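Notes on the organ at the parish school chapel, 1/4. The Chmielewska instrument has 300 pipes. Horacio Vergara finished the inventory on Aug 14, 2024.

12 likes · 3 shares

2/4. Wind pressure drops when the full chorus is drawn. The main reservoir leaks at two seams. 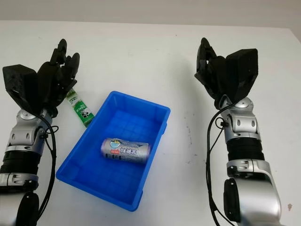
Releathering is quoted at 1,600 dollars, parts included. The diocese pays half.

5 comments

3/4. Tuning stays at the present pitch. The choir under Ximena Medina rehearses with piano until the blower is back.
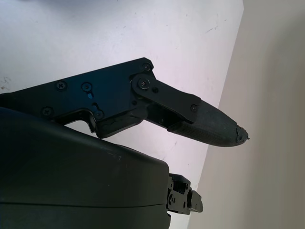

Gripper finger, side plate and screws.

4/4. Sunday Mass will use hymns 4 through 9, unaccompanied.

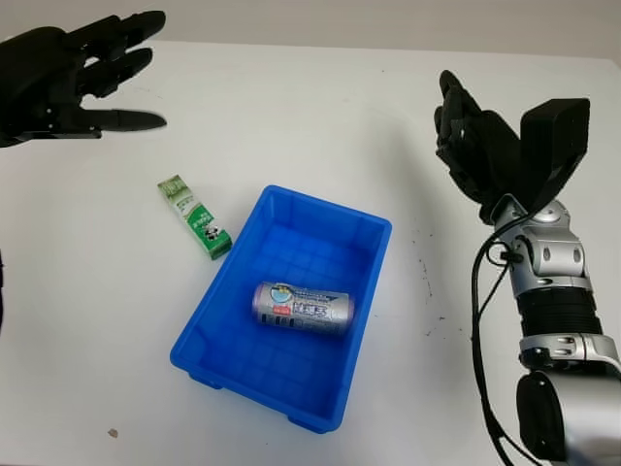
Hymn sheets are in the narthex. Send corrections to the stop list to Horacio.

8 likes · 2 comments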